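Staff Meeting Minutes, Praltalari Buns and Dumplings
Fri 11 February, back kitchen, after the lunch shift

I'm taking the minutes again because I was the last one to sit down. Everybody from the morning and afternoon crews came, plus two from the Lu Street counter. We started late (the delivery was blocking the door) and approved the April minutes with no changes. Yes, it has been that long!

1. The arms

Most of the hour went on this. The two-arm station from Skotix has been on trial in the prep room, and management wants to know if we'd keep it for the Somosden contract, which is for 500 buns a day to begin with.
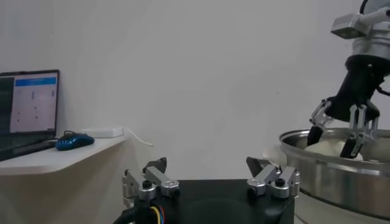

Dough was the first thing people wanted to talk about, mainly who is in charge of it. The morning crew feels the job has gone from making things to standing next to something that makes things, and I have to say I feel a bit of that too. One of us said her wrists hurt less and she'd still take the bowl back tomorrow. Two metal fingers reaching into a steel bowl don't tell you when the mix is too sticky, so we agreed that a person checks every batch by hand and has the final word on it. That goes on the prep sheet from Monday.

We also talked about pace. The best day of the trial was 422 buns, against around 165 for one person on a normal morning, but that day had two of us helping and the sheet didn't say so. I've been asked to put it in the minutes, so there it is. From now on the sheet gets a column for helper hours.

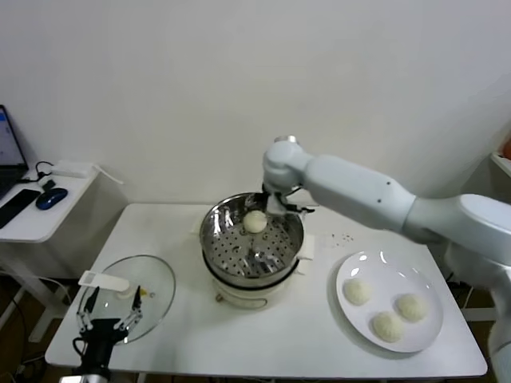

Then hours, which got a little loud. Management said no shifts will be cut while the trial runs. We asked for that in writing, and for what happens afterward in writing too, and we'll get both before the next meeting. The afternoon crew would like the early start moved back if the station can be set up the night before. I'm all for it (I live the farthest out!), but the early people like leaving early, so we left it open.

2. Training

Only two of us know how to stop and restart the station, and they're both tired of being called in on days off. Skotix will run a session for everyone, paid, during working hours. The counter staff asked to be included and that was a yes. We want the restart steps printed and up on the wall as well.

3. Other things

There's 4000 dollars left for equipment. Ideas so far: new floor mats, a second sink sprayer, a better fan. I'm collecting votes on the sheet by the lockers.

Whoever has the key to the dry store, please bring it back.

Next meeting will be on the same afternoon as the training session, straight after it.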